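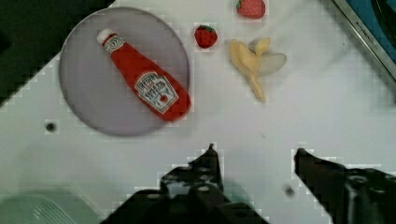
Fio curto sobre aprender português através da comida, porque me pediram. Cheguei de Lenberg em abril e pensei que o supermercado seria a parte fácil. Não foi. Na minha língua, tudo o que se põe por cima da comida tem um só nome: molho. Uma garrafa vermelha de ketchup, como essa em cima do prato, seria "molho de tomate doce" e ninguém faria mais perguntas. Em português tenho molho, calda, cobertura, tempero e caldo, e ainda hoje troco dois deles.

Primeira confusão: pedi "caldo" de chocolate numa pastelaria da rua Escobedo. A senhora foi muito educada e respondeu que caldo só tinha verde. Levei a noite inteira para compreender a resposta. Agora sei que caldo é de carne, de legumes ou de cana, e que chocolate é calda. Uma letra só.
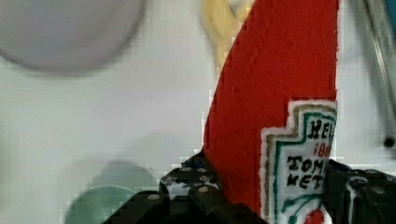 Segunda confusão: "tempero". Eu achava que era sal e pimenta. Depois vi que uma salada também pode ser temperada com azeite e vinagre, e que uma pessoa pode ter bom tempero quando cozinha. Anotei tudo no meu caderno, que já tem 28 páginas só de cozinha.

O meu método, para quem está a começar: escolho seis palavras por semana e escrevo cada uma numa frase que eu diria mesmo a alguém. Não copio do dicionário. "Passe-me o molho, por favor" vale mais para mim do que uma definição comprida.

Uma pergunta para os falantes nativos: "molho de chaves" diz-se com o outro o? No curso da Illolmont disseram que sim, o das chaves é aberto e o da comida é fechado. Eu ainda não oiço bem a diferença.

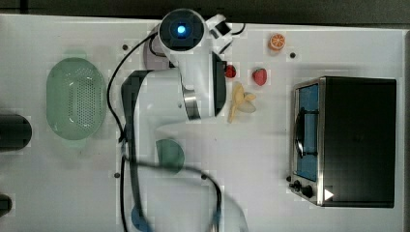 O escorredor verde, à esquerda. Também lhe chamam coador, mas disseram-me que coador é mais para o café.

Amanhã de manhã continuo com os talheres e as panelas. Se virem erros nos meus textos, corrijam, por favor, eu agradeço sempre.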